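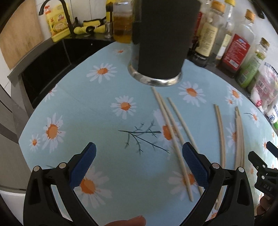
Onde se guardam os pauzinhos de madeira no fim do serviço?
Guardam-se no recipiente alto de cada mesa, sempre com as pontas finas para baixo.

5. Reposição dos pauzinhos

Esta secção aplica-se às mesas redondas do Noltodus. Para as mesas do balcão, consulte a secção 7.

5.1 Retire o recipiente do centro da mesa e pouse-o perto da borda, com a abertura para cima. Não o arraste sobre a toalha.

5.2 Ponha os pauzinhos em cima da toalha, deitados e ao lado uns dos outros. Os que rolarem para longe do grupo junte no fim.

5.3 Verifique cada pauzinho com os dedos, de uma ponta à outra. Separe os que têm lascas, fendas ou manchas escuras.

5.4 Forme os pares. Os dois pauzinhos de um par devem ter o mesmo comprimento e a mesma forma de ponta.

Nota: os pauzinhos redondos e os de topo quadrado não se misturam no mesmo par.

5.5 Introduza os pares no recipiente, poucos de cada vez. A quantidade normal é de 16 pares por mesa.

5.6 Passe um pano seco no recipiente – também em volta da base – e volte a colocá-lo no centro.

Cuidado: não guarde pauzinhos húmidos. A madeira ganha cheiro e depois é preciso deitar fora o conjunto inteiro. Se tiver dúvida, deixe-os secar sobre um pano até à manhã seguinte.

Cuidado: não use lixa nem faca para reparar as lascas.

5.7 Leve os pauzinhos separados para a caixa Rocha, na copa. A caixa é esvaziada à terça-feira. Para pedir pauzinhos novos, use a referência 111 da lista Kavberg e escreva o número da mesa na folha de pedido.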